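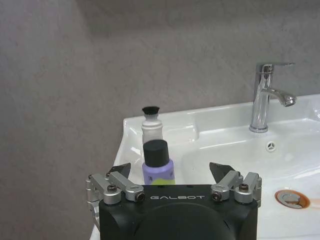
The Bathroom Shelf: speaker notes
Eduard Jireš, 2023-04-15

OPEN. Wait for the coffee people to sit down. Then: "Who here knows what is on the top shelf of their bathroom cabinet?" Let the liars raise their hands. Move on.

Who I am, quickly. I write the storage newsletter for Wetov. It has around 800 readers and I suspect a good number of them are my mother.

THE RIM. Start low. The flat part of a sink is the most expensive real estate in the house per square inch, and we give it to whatever was in our hand last. My rule is two bottles. A third bottle invites a cup, the cup invites a comb, and by June you are brushing your teeth over the kitchen sink.

Pause here. The Drollulero story goes in if we are on time. If not, skip it, it isn't that good.

THE CABINET. Click. 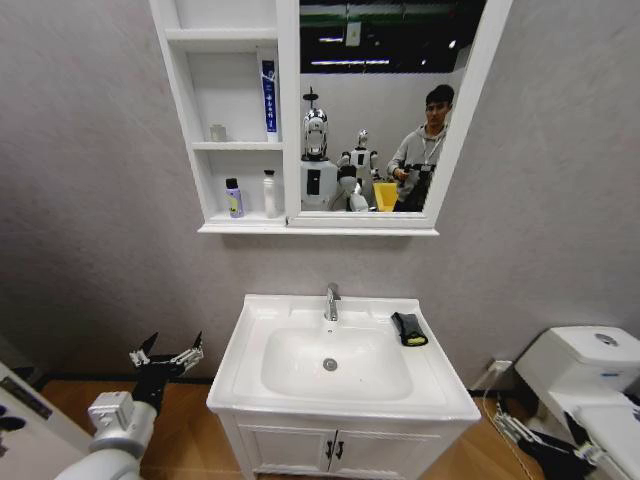

Open shelves left, mirror right. Bottles on the bottom, tall box in the middle.

Points to make, any order:
Open shelves are a kind of public confession. A door lets you own five half-used tubes in peace.
Tall things need the tall compartment. Sounds obvious. I have watched grown adults lay a toothpaste box on its side for 10 years.
Small containers drift to the back and retire there. Pull them forward once a month.
Shallow cubby at the top: leave it alone. I know. It hurts.

Somebody will ask about baskets. Say baskets are fine. Do not get drawn in. (Maluleke, last spring, forty minutes lost.)

EXERCISE. Hand out the Undunero cards. Everyone writes down what they own for the bathroom, from memory, then checks at home and mails me the difference. Record so far is 153 items missed, by a man who described himself as a minimalist.

CLOSE. Sink rim, two bottles. Tall with tall. Thank the hosts, ask for the clicker back, questions if there's time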